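The letter about the bathhouse came in January, folded in with a coupon for gutter cleaning, and I almost threw them both out together.

I should say I hadn't been inside the old bathhouse on Bellis Street for years. Not many people in Skirnomham had. My grandmother was married out of that building, back when the congregation rented the upstairs hall because they didn't have a roof of their own yet, and she used to tell me the whole wedding party smelled like chlorine. She loved telling that. She'd tell it to the mailman.

Anyway, the letter said the town had sold the place to Ciner, which builds apartments, and that Ciner meant to put a parking deck where the hall was. There would be a plaque. The letter was very pleased about the plaque.

So I went to the meeting. I don't go to meetings! I sat in the back in my coat and figured I'd listen for ten minutes and go get soup. There were 84 chairs set out (the fire notice by the door said that was the limit) and every one had a body in it, and more people were leaning on the radiators. A man from Ciner showed us slides. The deck would hold 294 cars. He said it like he was giving us each one of them.

Then a woman I'd never seen before got up and read the names off the old wall. That's all she did. There's a wall upstairs where the families scratched their names into the plaster, couples mostly, and she had copied them down on the backs of envelopes. She got to my grandmother's and I made a noise, a sort of cough, and the lady next to me handed me a tissue without turning her head.

I signed up for everything after that. I stood outside the Sometti bakery with a clipboard in sleet, asking people for signatures while they were trying to eat rolls. We wanted 2000. My handwriting got so bad from the cold that the clerk called me up to ask what language it was.
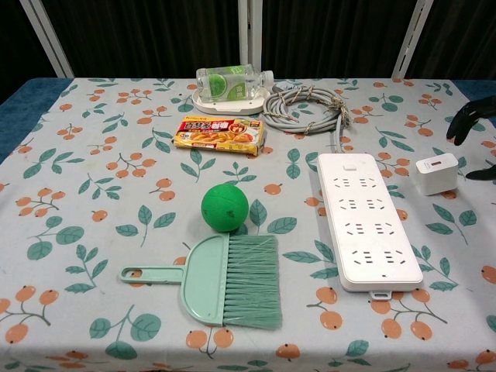

*Short fiction / December 2020*

My brother thought I'd lost it. "You never even liked going to services," he said, and I told him this was about plaster, and he said that was worse.

We fought about it on the phone for most of a night. He wanted to know what I'd do with the place if we won. Would I swim in it? Would I get married in it? I said maybe I'd just like to walk past it - and he got quiet, and then he asked me if the green tiles were still there on the stairs. I hadn't known he remembered the stairs.

He drove up the next morning. The council vote was set for the evening, and Ciner's man had given us 18 minutes to look around upstairs, which he timed on his phone. The tiles were there. My brother went up ahead of me with one hand on the wall, slowly, the way our grandmother used to climb, and when I caught up he had his glasses off and his nose almost touching the plaster.

"Hold the flashlight lower," he said. "I can't find her."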